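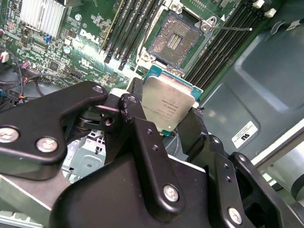 Home | Bench Notes | Inventory | Procedures | Contacts

Skamomton Hardware Workshop
Notebook entry, Monday, May 11, 2026
Entered by: Felicidad Sarmiento
Last updated: same day, end of shift

Subject: Processor installation on the Dell server board, bench 2

Purpose of the session. The board was returned to the bench following the January storage review and is to be prepared for the Flastside rack. Today's work was limited to the socket, the processor, and the first group of memory. Drives, risers, and the second power supply are recorded separately.

Part handling. The processor is an Intel Xeon. The heat spreader carries the words INTEL CONFIDENTIAL, and the part is therefore entered in the controlled list and must be returned to the locked cabinet if it is removed from the board for any reason. It may not be lent to other benches. The remaining markings are very small and should be read under the bench magnifier before the inventory line is completed. Colleagues are asked not to copy the marking from an earlier entry.

Socket. The retention lever and bracket were opened before the part was brought over. The contacts were inspected under the magnifier at low angle, first from the lever side and then from the opposite side. No bent contacts were found. No air duster was used. The previous entry for this board recommends one, and I have marked that line as withdrawn.

Placement. The processor is held by its edges only and brought down level. The corner mark is checked against the socket before contact is made. If the part does not settle under its own weight, it is to be lifted straight up and the alignment checked again. It is not to be pushed or moved sideways while resting on the contacts. The bracket is then lowered and the lever closed in a single movement. Firm resistance in the last part of the travel is normal on this board.

The first placement was stopped because the corner mark was on the wrong side. The part had not touched the socket. The second placement was completed and the lever closed without difficulty.

Memory. The slots on both sides of the socket were left empty until the processor was secured, as the procedure requires. The first modules were then fitted in the order given on the board label. One latch on the right-hand side was slow to close and had to be reseated. This should be checked again when the remaining modules are fitted.

Heatsink. Nuvov paste, tube 18, was used. The screws were tightened in a cross pattern, in two passes, with the Brandes driver. The driver is due for calibration and a request has been filed under number 1409.

First power-on. The board reached the setup screen and the processor was recognized. The memory test was started and left to run. Fan speed at idle was 2000 rpm, with the side cover off.

Open items
- Complete the inventory line for the processor (shelf record 248).
- Read the memory test result and enter it under this date.
- Recheck the slow latch.
- Return the socket cover to the parts drawer. It was still on the bench mat at the end of the shift.
- Confirm with Flastside which rail kit will be supplied.

F. Sarmiento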